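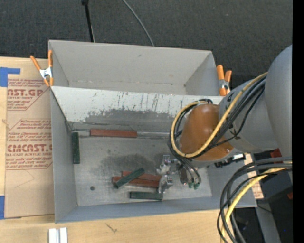
## Ticket 23: picks failing next to divider, Jiven gripper

**Opened by:** Jelle Goossens
**Assigned to:** Ute Rothe
**Status:** open

Comparing the Jiven and Siddiqui grippers on block picking from the front compartment. Same arm and controller for both.

- Jiven: 5 failed picks in 11 tries. All were blocks lying flat along the base of the divider or against the left wall.
- Siddiqui: 1 failed pick in 11.
- Crossed blocks in the middle: no failures with either.

Checked finger alignment, no change. Lowered approach speed by 10 per cent, no change.

**Ute:** Divider slopes, so the rear finger may touch it before closing. Please repeat with the wrist turned 90 degrees and attach the force log.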